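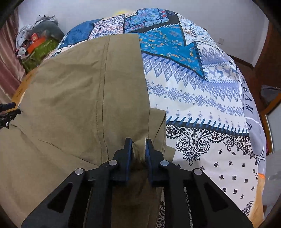 Hand-held grippers on a khaki garment, at the bedside.

Progress report to the Oditz Fund
Workcombe Home Robotics Project, January open day

Dear friends at Oditz,

I promised in my last letter that I would write as soon as the open day was behind us, and I am happy to say that it is, and that it went better than I had dared to hope. We had 58 visitors through the door at Workcombe, a good many of them neighbors who had walked past our sign for a year and finally had an excuse to come in!

We kept the program simple. People could watch the clothes handling, ask whatever they liked, and then try the hand-held grippers for themselves on shirts, towels and anything else in the basket. The line for that part never really got shorter. One retired seamstress stayed most of the afternoon and gave us a very thorough lesson on where to take hold of a garment so that the seams hang straight, and we have since rewritten our folding instructions with her advice in mind.

The talk at 2 p.m. was given by Salamatu Adebisi, who leads the clothes work. She explained why cloth is so much harder for a machine than a box or a bottle - it bunches, it hides its own corners, and it never lies the same way twice - and she took questions for so long that the coffee had to be made again. Several people from Clutbridge asked about help for older relatives living alone. She told them plainly that we are still a good way from a machine that can put away the laundry in a real bedroom, and I think they appreciated hearing it put that way.

On spending, the open day cost $3,950, which covers the hall, printing, refreshments and the extra gripper pads we needed. All of it came from the visits portion of your grant. The invoice from Mahmoudi for the pads came in later than expected, so it will show up in the next statement.

We also reached 96 recorded folding sessions by the end of the month. I would have liked more, but preparing for visitors took up a good deal of our practice time, and I would rather tell you so now than have you wonder at the numbers later. Our next steps are to try out the new instructions with heavier clothes and to offer a smaller evening visit for the families who could not come during the day. Do let me know if any of you would like to join us for that one - we would love to have you.

With warm thanks from all of us at Workcombe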